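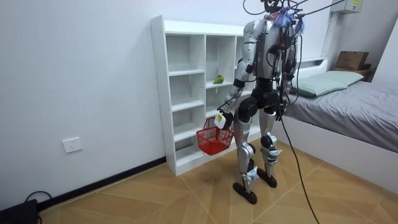

Trurkside Tidy-Up Kit (club pack)

Okay, so I put this kit together after our robotics club spent most of November arguing over what a humanoid should do in a bedroom challenge. We settled on picking things up and putting them on shelves, and I've been packing boxes for other clubs ever since!

The pack is the stuff around the robot (you bring the robot). You get:

Course cards, 24 of them, from "carry the basket to the shelf" up to the nasty ones with two items and a time limit
4 mesh baskets with handles
A bag of pretend fruit
The Dramora cable sleeve, long version
Score sheets and a judge's guide
Sticky labels for marking arms and legs left and right

You'll need your own cubby shelf. Any open one will do as long as the robot can reach the middle rows, and please fix it to the wall if your robot is a shover. Ours was a shover all through the first term, and I still have the dent in my shin.

The baskets are the part I fussed over most. My first batch had a slick handle that spun in the hand, so the basket tipped every time the robot turned. The new ones from Candska have a flatter handle and our kids like them a lot better. Start with them empty, then add one fruit, then go wild.

A word on cables, if you run on a tether like we do: hang them from above if you can, and give one student the job of watching the floor cable and nothing else. It sounds like the boring job but they end up fighting over it. The sleeve helps with the floor part. It won't do much for the spaghetti at the shoulders, sorry.

The cards match the Kanagaratnam Cup home tasks, so your practice scores will carry over nicely (the cup tops out at 3,000 points, our best so far is 822, and yes, we had cake).

Item no. 822-T came from that score, by the way.

Next batch ships 8th January. Spare baskets and extra fruit are sold separately, and school orders can pay by invoice. Just put your club name in the notes box when you check out.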